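Nultbridge Mobile Arm Build: FAQ

What is it?
A single-arm mobile manipulator assembled in the Nultbridge shared workshop. The control software is called Plodumard. These answers cover the cabinet-door task, the one most visitors ask for help with.

Do I need a machine shop?
No. The brackets can be cut with hand tools and a drill press. Allow two evenings for the wiring.

Which gripper setting should I use for doors?
Use the hook preset and keep the closing force at 50 percent. Higher values mark soft wood and do not improve the hold.

Why does the arm stall partway through the swing?
Usually the pull path is straight and the door is not. Set the hinge axis first, then the door width, and Plodumard will generate an arc. Measure the width from the hinge side to the outer edge. An error of roughly a finger's width is enough to trip the torque limit.

Where should the gripper sit on the door?
On the outer vertical edge, well away from the hinges. On our wood-grain cabinet with concealed hinges, the arm hooks that edge at about the height of the upper hinge and holds the door out at close to a right angle to the front. The blue binder on the upper shelf is then clear of the door.
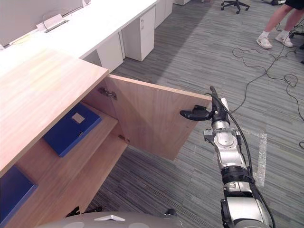

What does error 1871 mean?
Lost communication with the wrist joint. Reseat the connector at the wrist, then the one at the base. If it returns under load, check the cable for strain — it needs slack at full wrist rotation.

Can I run it with other people in the room?
Yes, at reduced speed and with one person assigned to the stop button. Brief anyone within reach of the arm before enabling the motors.

Will it work with the Borketti controller?
Firmware 2 or later. Older versions drop arc commands without reporting a fault.

Where are the bracket drawings?
In the Ogunleye folder on the workshop server. The July revision moves the cable clamp and replaces all earlier sheets.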